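Magnesium glycinate or citrate for night cramps?
Usgate Health Board > Supplements and Vitamins
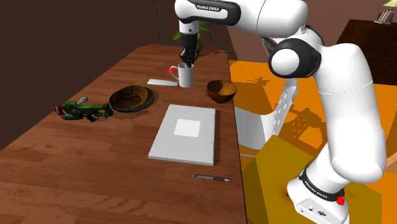 Posts in this thread

fenwalker
August 25, 2023
I've had calf cramps at night since the spring, two or three times a week. Bloods were normal. The pharmacist suggested trying magnesium for a month. I bought the Flavitz citrate, 100 mg tablets, and take one with dinner. Has anyone found glycinate works better? It costs nearly twice as much in the shop here.

Ung929
I switched from citrate to glycinate last year. The citrate upset my stomach at anything over 200. With glycinate I take 300 mg before bed and have no trouble. Cramps are down to maybe one a month.

pellmell
Check whether that 300 is the magnesium itself or the whole compound. The Florgate label gives the compound on the front in big print and the elemental amount on the back. Mine turned out to be far less than I thought I was taking.

Ung929
Just looked. It is elemental, says so on the side.

marrowby
I'll be the one to disagree. I took magnesium for four months and it did nothing for cramps. The trials I've read on older adults show very little difference from a dummy pill. Calf stretches before bed did more for me, and they're free. I'd also ask the GP to go through any tablets you're on. Water tablets and statins come up a lot.

fenwalker
No statins. I am on a water tablet for blood pressure, a low dose. Nobody mentioned it when I had the bloods done.

Đạt Lương
Then ring the surgery before you raise the dose. Kidney function matters too, as magnesium is cleared that way. My dad is over 70 and was told to stay off it altogether.

pellmell
Agree with that. But marrowby, trials give you an average. If someone is low to begin with they may well notice a change. I did, inside three weeks.

marrowby
You might also have got better anyway. Mine come and go with no pattern. I'm not telling anyone to stop, only that I wouldn't pay double for glycinate on the strength of it.

fenwalker
Fair enough. I'll finish the citrate, do the stretches — wall ones, I assume? — and I have a call booked with the practice nurse in September.

marrowby
Yes, wall ones. Heel flat, back leg straight, hold for thirty seconds, three times each side.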